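Last updated: Oct 31, 2023

FOR IMMEDIATE RELEASE

Tomus opens its robot teaching bench to Coltwood makers

COLTWOOD - I've been waiting since July to write this one! Tomus is opening its teaching bench to the public, and if you've ever wanted to show a robot how to do a kitchen chore (who hasn't?), we'd love to have you in.

I'm Csenge Somogyi, and I run the teaching program at Tomus. My days are spent steering a robot hand from a little way off, moving my own fingers and watching the machine's fingers follow along, then doing the same job over again until we've got a good set of recordings. We call the system Fülöp, and it learns from those runs. No coding needed on your part, just patience and a steady wrist.

Our first public set is called Pirklow. It covers 23 household tasks, mostly cups, toasters and other breakfast-bench favourites, and we're after 500 demonstrations of each. Nine of the tasks are ready for visitors now, and the rest will follow as we finish the setups. Cups are harder than you'd think, by the way. You can't feel the rim, so you end up judging everything by eye, and my first tries were woeful.
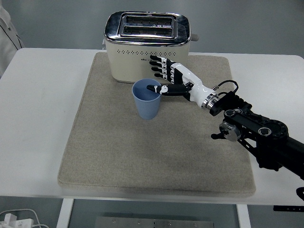

The robot hand at the bench, with its thumb over the rim of a blue cup in front of the toaster.

My colleague Katalin Lakatos looks after the recordings, and she's keen to get more people's habits into the mix. "Csenge picks up a cup one way and I pick it up another," she told me. "I want the left-handers, the fidgeters, the lot."

Sessions take 28 people, with everyone getting a turn at the controls, and they're free. Kids are welcome with a grown-up. To book a spot, or to organise a visit for your school or club, get in touch with me through the Tomus front desk in Coltwood. Media are welcome to come and have a go too!

Media contact: Csenge Somogyi, Tomus, Coltwood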